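Skuvari > Kids > Inside You > Tiny Stuff

What Do Proteins Do All Day?

November 28, 2018, by your Tiny Stuff writer

When I was little I thought protein was a kind of food. You ate your chicken or your beans, a grown-up said "good, that's your protein," and then you could have dessert. So I was pretty surprised to learn that I'm full of the stuff! Your hair is mostly protein. So are your fingernails. There are proteins in your blood, in your muscles and in the back of your eyes, and some of them are working hard so you can read this sentence.

So what is one, really?

Think of a string of beads. There are 20 main kinds of bead in your body, and scientists call them amino acids (say it uh-MEE-no). Your cells hook the beads together one after another until they have a long chain. Some chains are short, and some are enormous, with more than 4,000 beads in a row. I tried to make a big one out of real beads once, on the rug in my apartment in Pedness, and I am still finding beads under the couch.

How does the cell know which bead goes next? It reads the instructions in your DNA. First it makes a copy of just the part it needs, because the DNA stays put in its own safe spot in the middle of the cell. The copy is called messenger RNA. Then a little bead-joining machine called a ribosome grabs the copy and reads it three letters at a time. Three letters, one bead. Three more letters, another bead. It keeps going until it gets to letters that mean STOP.

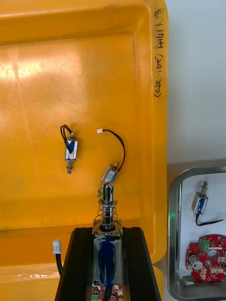

Now comes my favorite part, which is the folding. A protein doesn't stay a floppy string. It bends and curls and tucks itself into a shape, and the shape is what lets it do its job. Some shapes even move. Take the little push-pull solenoid on the left in the yellow tray, with the blue coil inside it and the short metal plunger sticking out the end. Run electricity through a coil like that one and the plunger slides. A lot of proteins have a moving part too, only it gets set off by something different, like a tiny bit of salt or sugar or another protein bumping into it. The protein changes shape a little, and that makes something else happen.

Muscles are a great example. Make a fist. Go on, I'll wait! Inside your arm there is a protein called myosin, and it has a sort of head on a bendy neck. The head grabs onto a long rope made of another protein, called actin. It pulls, lets go, reaches forward, and grabs again. One myosin is far too small to feel. But your muscle has a gigantic crowd of them all tugging on their ropes, and that's enough to close your hand or carry your backpack up the hill on Van Damme Street (that hill is no joke). 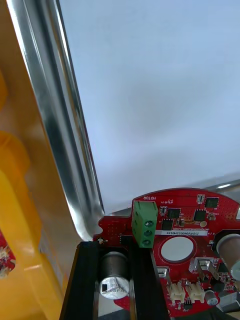 Other proteins are like doors. Every cell in your body has a thin, oily skin around it, and lots of things can't get through on their own. So there are proteins stuck in that skin with a tunnel down the middle. Some of the tunnels are open all the time. Others have a gate that stays shut until the right signal comes along. When you touch something, gates open in the nerve cells in your finger – first some, then the ones next to them, then the next ones – and the message goes racing up your arm to your brain.

And then there are enzymes, the speedy ones. An enzyme is a protein that makes a change happen faster. You have one in your spit! It's called amylase, and it chops up starch, the stuff in bread and crackers and potatoes.

Try it: the cracker test

You need one plain cracker with no sugar in it. (Ask a grown-up first if there are foods you can't eat.) Take a bite and chew, but don't swallow yet. Keep chewing for a whole minute. Pay attention to the taste at the start and then again at the end. It may start to taste a bit sweet. Amylase is cutting the long starch chains into smaller bits, and one of those bits is a kind of sugar. When we did it at Flulleck Library half the kids tasted the sweetness and the other half just said "mush." Both are fine. Saltier crackers make it harder to tell.

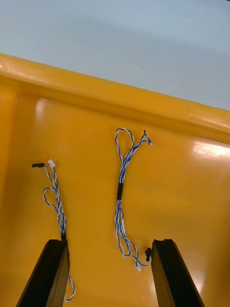
What happens when a protein gets old? Your cells take it apart, bead by bead, and use the beads again. The same goes for the proteins you eat. Your stomach and gut break down the beans or the chicken or the egg, and your cells use the loose beads to build your own proteins.

Heat can unfold a protein too. Watch next time somebody fries an egg. The clear part turns white because its proteins have come undone and gotten tangled up with each other. You can't unfry it, either. I asked.

Words to know

Amino acid: one of the "beads" that make up a protein.
Ribosome: the part of the cell that joins the beads together.
Enzyme: a protein that speeds up a change.
Myosin: a protein that pulls, found in muscles.

Next time I'll be writing about blood, and why it's red.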